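Storing drumsticks in a rigid tray: flat, parallel, or does it matter?

Asked by Crisanto Ignacio
30 January 2021
Viewed 161 times

I run a small practice room with one snare, one toy drum for the younger students and a shelf of sticks. Until now the sticks stood upright in a Beleck bucket. They fall over whenever somebody pulls one out, and several tips have chipped against the rim. I want to change to shallow trays on the table, one pair to a tray, so that a missing stick shows up right away at the end of a lesson.

The tray I have in mind is white, hard, with rounded corners and a low rim. Sticks are plain wood, no lacquer. Questions:

1. Is a low rim enough, or do the sticks roll over it when the tray is carried?
2. Should the two sticks point the same way or opposite ways?
3. Does the tray need a liner?

Pictures of the tray and sticks, on the table and with a pair put in:
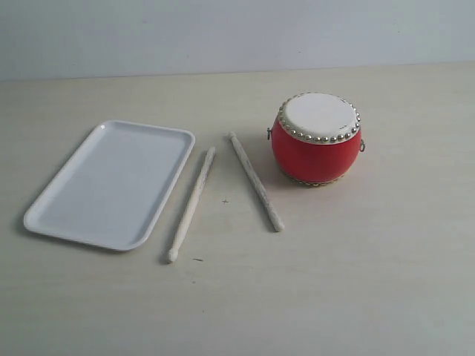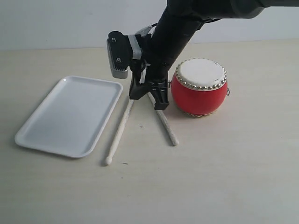
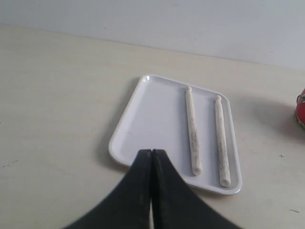
I have a roll of Gikent drawer liner left over from another job, so cost is no issue for the third point. I would prefer to skip it if it only collects dust. The room is heated in winter and gets dry.

Answer 1
Analyn Cabanatuan

Low rim is fine on a table. Carrying is another matter. A stick lying lengthwise rolls toward the long side as soon as you tilt the tray, and it picks up speed if there is open floor beside it. Keep the tray level and walk normally and it will stay in. If students carry it, get something deeper.

Direction: measure before you decide. Sticks have a taper, so two laid the same way sit closer at the thick end and leave a gap at the tips. Laid opposite ways they pack tighter and roll less. The drawback is that you have to turn one over each time you pick up the pair. For one pair I would point both tips the same way and accept the gap.

Liner: yes, but cut it to the flat floor only. If it climbs the slope of the rim it lifts at the corners and you will be pressing it down forever. Shelf liner with an open weave is easier to shake clean than felt. We have used the same pieces since 2017.

Answer 2
Jinlong Kong

just use a mug

Comment from Crisanto Ignacio: A mug is the bucket problem again at a smaller size.

Answer 3
Bienvenido Talavera

Agree with Analyn on the liner. Two additions.

Check the length diagonally as well as straight. A stick that only fits corner to corner leaves no place for the second one except across it, and then the top one is resting on a single point and will slide. Both should lie flat on the floor of the tray with clearance at each end — a finger's width is plenty.

On dry air: bare wood can bend if it is left against a heater or in direct sun. Put the trays on an inside wall. To test a stick, roll it on a flat table and watch the tip. If the tip wobbles, the stick is bent, and no tray will fix that. Do this in April when the heating goes off, and sand any rough spots with 100 grit at the same time.

Label the short end of the tray, on the outside.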